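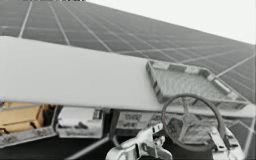 3.2 Field boundaries at Dundum

The 1750 estate survey lists 110 enclosures, most of them under 20 acres. Ackroyd read the smaller plots as kitchen gardens, but the rent rolls show barley.

Figure 4. Flat ground ruled into a regular grid, with a white-topped stand.

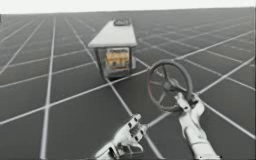
3.3 Rents and labour

Tenants at Ashworth paid in kind until the harvest failed. Bramwell dates the change to February,

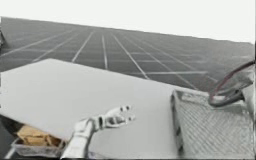

when the first cash entries appear in the steward's book.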